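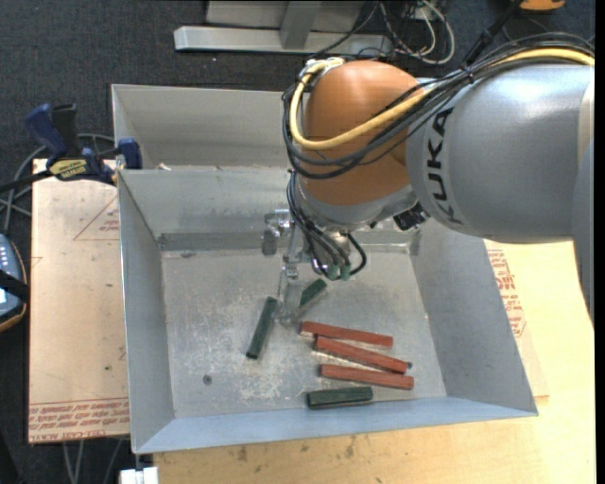 Colette Guillot writes under my post on caramel that her sugar always turns into a white, sandy mass before it gets any color, and she asks if she should stir more. My answer is no, please stir less! I had the same trouble for years, and I have collected my notes on sugar here on one page, so that I don't have to search for them in 47 different comments.

Melting sugar with water

Put the sugar in the pan first and pour the water around the side, so it goes under the sugar. Use a heavy pan with a light-colored bottom if you have one. In a black pan you cannot judge the color, and caramel goes from gold to burnt while you look for a spoon.

Stir only until the sugar is wet everywhere. After this, keep the spoon out of it. If crystals stay on the wall of the pan, wash them down with a brush dipped in clean water, or put the lid on for two minutes and let the steam do it.

A few drops of lemon juice help also. My mother used vinegar, and I never tasted it in the finished caramel.

It went sandy anyway

Don't throw it out. Add half a cup of water, put it back on low heat and wait until everything is dissolved again. It takes maybe 9 minutes and the result is as good as the first try would be. I have done this twice with the same sugar.

Cream and butter

Warm the cream before it goes in. Cold cream makes the caramel jump and stiffen, and the steam is very hot on the hand. Pour it slowly, in a thin line, with a long whisk. Salt comes at the end, when you can taste a cooled drop from a plate. Never from the spoon.

Brown sugar like a brick

Hagos Ambaye wrote in June that he keeps a slice of bread in the jar. It works, but I forgot mine and found it green. Now I use a piece of clay pot, soaked in water for 20 minutes and dried on the outside with a towel. For sugar that is already hard, cover the bowl with a damp cloth and leave it overnight — in the morning it breaks with a fork.

If you need it at once, grate it. A coarse cheese grater is fine.

Cookies that spread too much

Usually the butter was too soft. It should take the mark of a finger but still feel cool. Put the shaped dough in the refrigerator for half an hour, and let the baking sheet become cold between two batches. I own only one good sheet, so I hold its underside under the tap and dry it well.

Cleaning the pan

Fill it with water, bring it to a boil with the sticky spoons inside, and turn off the heat. After 5 minutes the sugar is gone without scrubbing. For burnt places, add a spoon of baking soda and leave it until evening.

Next I want to write on honey, and why mine became solid in the cupboard but my neighbor's did not. If you have a good method for making it liquid again without a microwave, please leave it in the comments.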